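Notebook, linen and table stock — August, Monday

Started 7:50 at the long table in the back room. Carried on with the cloth trial from last week, then the tray sorting, then whatever was left on the list. Notes are in the order I did things, except the wash figures, which I copied in at the end of the morning from the sheet by the sink.

Cloths

We own 50 white table cloths on paper. I got 47 of them onto the shelf. Two are at the Grildale hall from the spring dinner and should come back with the next van. One is missing and I have stopped looking for it. Somebody please change the number on the cupboard door.

The older cloths are the Weerasinghe ones, heavier, with a wide hem. The newer ones came from Fludier and are thinner. They fold faster, but they hold a crease from the shelf and it doesn't drop out overnight. I left one spread on Friday to see and the center crease was still standing this morning. Ironing takes it out. Steaming in place takes most of it out, but the hem goes wavy and then hangs badly at the front.

Stains: the yellow ones are the problem. I take them for old oil that went through a hot dryer at some point before we changed the setting. Tried three things on the same cloth, one per patch:

Dish soap worked in by hand, left 20 minutes, cool rinse. Slight change at the edge of the patch.

Oxygen powder paste, left an hour. Better. Patch is paler but I can still find it in daylight.

Overnight soak in the powder, then a warm wash, line dry. Best of the lot, and the only one I'd bother repeating. Do not put these in the dryer until the patch is gone.

Wrote "soak" on a strip of masking tape and stuck it on the blue bin. Anything with yellow on it goes there from now on, including the ones we've been turning face down.

Shelf life of the pile: the wash counter reads 1,548 loads since the machine was put in. The belt was noisy again on spin. I have asked for someone to look at it and have no date yet.

Trays

Went through the plastic trays. The test is simple: set it on the cloth, push down on one corner, see if the opposite corner lifts. Rockers go in the kitchen pile, where it doesn't matter. Flat ones stay with the table stock. The red ones are the better shape for carrying because of the curved short ends, and I'd sooner keep those for table service and let the square gray ones go to the kitchen.

Washed all of them by hand with the soft brush. The rims hold crumbs. Next time use the narrow brush from the start — I went back over half of them with it anyway. Stacked them with a sheet of paper between each so the floors don't scratch. They are on the second shelf, left side, under the napkins.

One tray has a hairline crack under the lip, too fine to see unless you flex it. Marked it underneath with an X. It can hold cutlery. Please don't put glasses on it.

Table layout for the Grisance lunch

They want plain white cloths, one tray at each place, and one bottle of water per person. I worked through a single place setting before lunch to get the spacing. Things I want to remember:

The cloth should hang a hand's width over the front edge. Less than that and the wood shows too much, more and people catch it with their knees.

Smooth the cloth from the middle outward before anything goes on it. If you put the tray down first you end up chasing the slack to the back corner and it stays there as a ridge.

Tray left of center, bottle to the right and farther back. With the bottle in front, the sleeve catches it every time someone reaches.

Standing the bottle up on the thin cloth is not reliable when there's a fold under it. On the heavy cloth it's fine. So heavy cloths for this one, which means ironing eight of the Weerasinghe set by Thursday.

Use empty bottles for layout practice and save the full ones. Caps on, so they don't roll away on their own under the shelving. The empties go in the recycling crate by the door once the layout is settled, caps still on, labels left alone. The collection people take them as they are.

Left to do

1. Iron the eight heavy cloths. Hems first, then the body, then hang them over the rail. Do not fold.

2. Lay one place again on a cloth from the stained pile and leave it on the table with the tray and an empty bottle, so whoever comes in next has the pieces to hand.

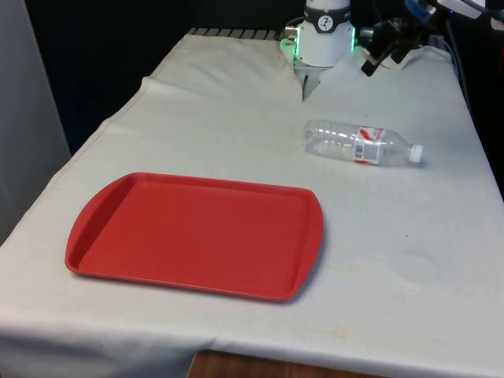

3. Move the soak bin closer to the sink. It is too heavy to carry when full and we've been slopping water across the floor to the drain.

4. Count out napkins for the Grisance lunch, with a few over.

5. Ask Grildale when the van is coming and whether the two cloths can be on it. If they've been washed there, check them for yellow before they go on the shelf.

6. Find out if Fludier does the thin cloth in a longer size. The back tables are short by a few inches on one side and it shows.

Stopped at 12:40. Iron is off, sink drained, back door locked. The powder is nearly out.

Linen and table stock notebook — shared copy, please add below the last entry | Questions: stock desk, back room | Back to top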